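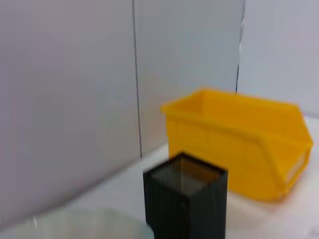

8 August 2018

Bench day, finally. The Harasym parts went out this morning and I had the afternoon to myself, so I gave in and sorted out the small stuff that's been drifting from table to table since April (my fault, mostly).

Yellow bin first. I want it for the Ditano fittings and nothing else, and the label on the front is still blank, so whoever has the good marker please bring it back! I tipped 45 of the short screws in to see how they sit, and they slide straight down to the sloped end where you can grab them. Great. Tipped them out again, because they really live in the drawer.

The black mesh holder is for pens and the thin files. It's deep enough that the short pencils vanish, so those can go in a mug. The mint-green knife needs a proper home too, I keep finding it in the middle of the table. And bottles, please, standing up or on the shelf.

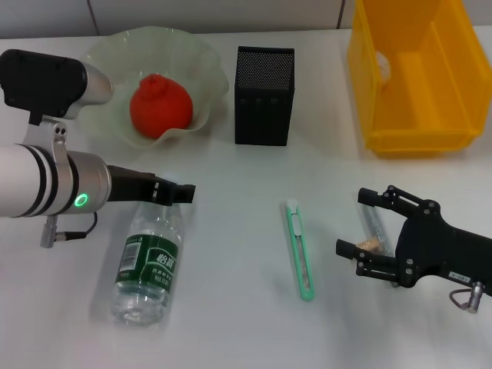 Efthymia Petridis thinks the knife should go in the mesh holder with the pens, blade end down, and that the fruit bowl should leave the bench altogether before we start on anything with glue. Fair on the bowl. On the knife I'm less sure, I'd rather have it on a hook where I can see it's gone missing.

Left to do: 14 drawer labels for the Kotard side, and find out from Cristóvão whether the 40 mm screws are ours or on loan from Driltier. If they're ours they get a bin of their own (we have two spares under the sink).

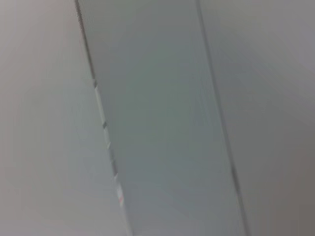
Gray-green panel, dark line along one edge.

Marker still missing at closing time. Will look in the van tomorrow.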